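Ticket 900: Shared recipe calendar shows Sunday meals on Monday
Product: Nirnura meal planner
Status: Resolved
Opened by: Padmavathi Acharya
Closed: 2 May 2024

Hi team! First off, I love the new week view. We use it for the staff lunch rota at our Cabanatuan office and people check it all day long. One snag: since the March update, anything I put on Sunday jumps to Monday as soon as a second person opens the calendar. Monday's own meals stay put, so we end up with two lunches on one day.

Tried so far: signed out and in, cleared the cache, made a fresh calendar with 24 recipes. Same result in both browsers. The phone app is fine, which is interesting!

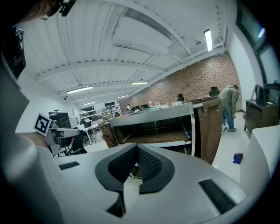

Attachment 1, added by reporter. Gray and white housing with vent grille, person with headset strap at top left.

Support reply: Thanks, great detail! Could you open Settings, then Region, and tell us what "Week starts on" says for you and for one other member?

Reporter: Mine says Sunday, my colleague's says Monday. Ooh, is that it?

Support reply: Yes, wonderful catch! The web version saves the column number and drops the date. We reproduced it with a calendar of 32 recipes shared between two accounts. Until the patch is out, please set both accounts to Monday.

Reporter: Switched everybody over and Sunday is Sunday again. The lentil soup is back where it belongs!

Fix went out in the Lestotance build. Existing entries need to be dragged back by hand once.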